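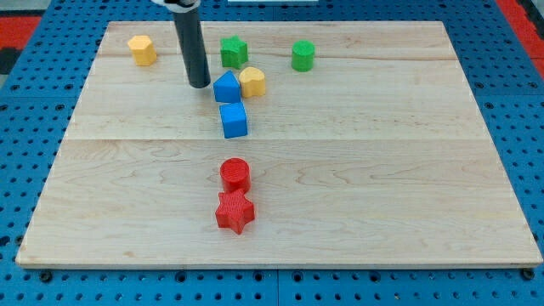
*Pale maple with dark streaks in the grain and a seam where the planks join.*

The woman who fixes other people's cutting boards does not own a good one. Hers is a plastic sheet from the supermarket, gray in the middle and curled at one corner, and she cuts an onion on it for most of the time I'm in her kitchen.

"Go ahead and write that down," she says. "Dentists eat candy."

She has been resurfacing wood for eight years under the name Lalby, out of a former tire shop in Fitdale that still smells of tires when it rains. She agreed to talk on the condition that I leave her name out of it. She has no secrets that I could detect. She has a phone number, and people who learn both the name and the number tend to send photographs of their countertops at dinnertime.

Most of the work is kitchen stuff: boards, butcher blocks, the occasional tabletop that a family has eaten from for decades and then, one December, decided was embarrassing. December is her busy month. Guests are coming, and somebody has looked at the table in daylight.

"They come in so ashamed," she says. "They carry it in wrapped up in a towel like it's been hit by a car. And it's a board with a crack in it. I've seen boards with cracks."

I ask what people do wrong.

"Sink," she says.

I wait for more. She goes on cutting the onion.

"They leave it in the sink. Or standing in the rack with one end in a puddle. Or the dishwasher, but the dishwasher people don't tell you it was the dishwasher. They say it just happened. I had a man tell me his board came apart while he was at work."

A wide board is usually several planks glued edge to edge, she explains, and wood takes on water and lets it go again for as long as you own it. Soak one side and that side swells while the other stays where it was. The board cups. Do it often enough and a joint opens up. She can plane a cup out if the board is thick enough to spare the wood, and she can saw a bad joint apart and glue it again. She would like you to know that she charges for both, and that the second one takes two days because the glue has no interest in your dinner party.

Her rates are posted on the door. They were raised once, by accident, when she repainted the sign and got a number wrong. Everybody paid it, so she left it.

The largest single job she has had came from Sangkhawat, the restaurant at the other end of the block, which brought over its prep tops during a remodel. She quoted it like a household job and regretted this almost at once. Restaurant wood has valleys in it. There was a dip at one station, she says, that you could have served soup from, and the cook who worked there was sorry to see it go. He had gotten used to it. For a week after the tops went back he complained that his limes rolled away.

"He asked if I could put some of it back," she says. "I said I didn't have a tool for that. I said his knife was the tool for that."

We move on to oil, which is where she gets heated. There is a brand of board oil called Pollum, and she uses it, and she does not want this taken as praise. It's mineral oil with a little wax in it. It comes in a bottle with a wheat stalk on the label.

"There's no wheat in it," she says. "I've asked."

Customers bring her theories about oil the way they'd bring a doctor theories about vitamins. Olive oil is popular, and goes rancid. Walnut oil she concedes is fine, if you have the patience to let it cure and nobody in the house is allergic. One customer had been using butter. She had questions about the butter but kept them to herself, partly out of tact and partly because the board looked pretty good.

Her own advice takes up one index card, which she hands over with every job. Wash it by hand. Dry it standing on edge, with air on both faces. Oil it when it looks thirsty. I ask how a person can tell when it looks thirsty, and she looks at me for a while.

"It looks like your elbows," she says.

She learned the trade sideways. She was doing the books for a flooring company, got bored, and began taking home offcuts. The first board she made was a gift for her sister, who thanked her and hung it on the wall, where it still is. She considers this a bad review. She doesn't make boards anymore. Making them, she says, means standing at a craft fair while people pick one up, say it's beautiful, and put it down again, for 142 visitors in a row. She knows the number because she kept a tally on her hand out of spite. She sold three.

Repair suits her better. The customer already likes the thing, or they'd have thrown it out. She is also spared the talk about which wood is best, though I bring it up anyway, as everyone must. She favors maple because it's hard and plain and doesn't hide anything. Walnut is prettier and shows less, and people with walnut boards tend to mention the walnut. She has no patience for bamboo, on the grounds that it's a grass and her planer blades can tell.

There is a shelf by the door for jobs that were never picked up. It holds a cheese board shaped like a state (she won't say which, in case the owner is reading), a bread board with a burn on it the size of a saucepan, and a rolling pin she doesn't remember agreeing to fix. She keeps them for a year, and then she keeps them a while longer.

"I'd give them away, but the day I do, that's when they walk in," she says.

The onion is done by now. She scrapes it into a pan and carries the plastic board over to the sink, where she drops it flat into the dishwater and leaves it.

I look at it. She looks at it too.

"It's plastic," she says.

*Lalby takes drop-offs in the mornings. The side door sticks, so push.*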